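Your planner needs to see more trash

I've been writing grasp planning code for long enough to have opinions, and my loudest one is that we spend too much time on the planner and too little on what we feed it. Snack wrappers are my favorite argument. A box has sides. A candy wrapper has whatever shape it got squeezed into. 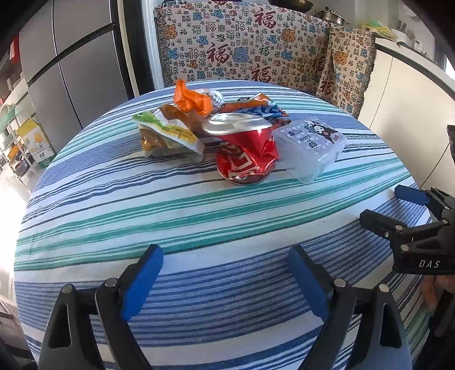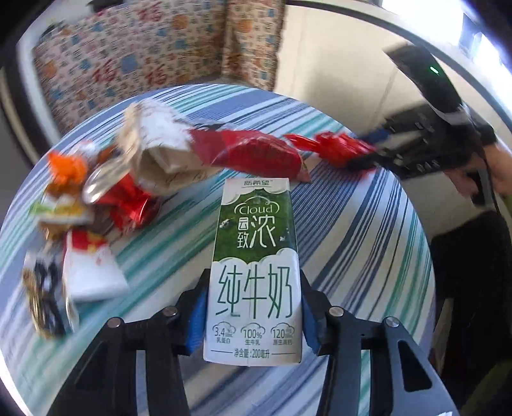
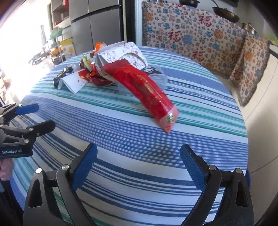 Table clutter and two-finger grippers. The milk carton is in the second picture.

The carton is the easy one. Two flat pads, two sides, and any old planner will get you there. Now try a crushed can, or foil! Our perception stack at Horlow loved to split one shiny wrapper into 3 objects (sometimes with total confidence), and the planner would happily go after the fake one in the middle.

Noman Soomro wanted to fix that with more rules. We had 67 of them by July, and I wrote 23 myself, so I'm not throwing stones. But every rule was a patch over something the model hadn't seen enough of. I'd trade the whole lot for more messy tables and a decent tool for replaying failures frame by frame. Zubaida Siddiqui still thinks I'm wrong about the rules, and we argue about it most lunches.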